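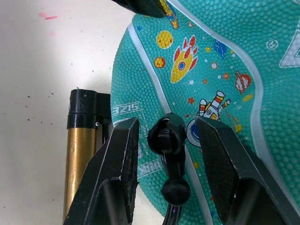
## Session 14: Reading a vendor's claim sheet

Handout for September 30, 2025. Braulio Bautista, Automation Purchasing.

Bring this with the Plurkico brochure from last session. We'll be marking up the brochure in pencil, so print it if you only have it on your phone.

### 1. The product

Plurkico sells a two-arm tabletop kit under the name Drudance. You get two arms, a parallel gripper for each, a camera at each wrist, a teaching mode and a year of what the brochure calls "skill updates." The pitch is that a small shop can show the kit a job by hand and have it take over. The headline on page one is "108 everyday tasks, ready on arrival."

I have no quarrel with the hardware on paper. Parallel grippers are old and well understood. My quarrel is with the word "ready," and with the word "tasks," and most of this handout is about those.

### 2. What is a task?

Look at the task list on the back page. "Pick up ball" is one entry. "Pick up ball (large)" is another. "Place ball" is a third. A buyer would call that one job, and probably an unfinished one.

Then look at "Inflate ball," which gets a single line. Write out what a person does:

- get hold of the pump
- find the valve on the ball
- wet the needle, if you were taught properly
- line up the needle and push it in straight
- hold the ball still while working the pump
- decide when the ball is firm enough
- pull the needle without bending it

Any of these can fail alone. A bent needle ends the job, and so does a ball that rolls. The list gives no hint of which steps the kit does alone and which ones a person sets up beforehand. Ask. If the salesperson says "it depends on the workflow," write that down word for word.

### 3. Why flat fingers matter

Two flat pads closing on each other are good at boxes, blocks and anything with parallel sides. They are less sure of themselves on round or knobby parts, where contact shrinks to a small patch and the part can twist in the grip. Soft rubber adds its own trouble -- it gives when squeezed, so the pad can be "closed" by the gripper's reckoning before the part is held firmly enough to push with.

A ball bigger than the gripper's opening can't be grasped between one pair of fingers at all. It has to be pinned, cradled or pressed between the two arms. That's a different skill from picking, and the brochure prices it the same.

Wrist cameras are useful up close, but the fingers block part of the view, and a large object can fill most of what's left. With a busy printed surface, the valve is one small mark among many. Does the quoted success rate come from plain balls or printed ones? The brochure doesn't say.

### 4. The success rate

Page 3: "14 out of 15 successful runs." Fine. Questions to put in the margin:

1. Fifteen runs of which task?
2. Who put the parts back between runs, and did they go back to the same spots?
3. Were any runs stopped early and left out?
4. Does "successful" mean the ball was inflated, or that the arms reached the end of the motion?
5. Was the operator a customer or a Plurkico engineer?

Fifteen runs is a small sample even if every answer is good. One more failure takes you from 93 percent to 87, and on a line that runs all day you will feel the difference.

### 5. Compare: the Vlachopoulos quote

The Vlachopoulos quote (handed out in August) is for a fixed fixture and a single arm. It does one job. It lists the part dimensions it will accept, the ones it won't, and what a service call costs. It's dull reading and I trust it more, though it would be useless to a shop that changes products every week. Don't take my preference as the answer to the homework.

### 6. Homework

Skamthorpe is a sporting goods repacker with 2 benches and a lot of variety in what comes through. Write one page to its owner on whether to ask for a Drudance trial. Include:

- the one task you'd have them test first, broken into steps
- what counts as a pass, written before the trial starts
- who resets the bench between runs
- what the owner should get in writing about the updates after year one

No feature tables. If you quote the brochure, give the page.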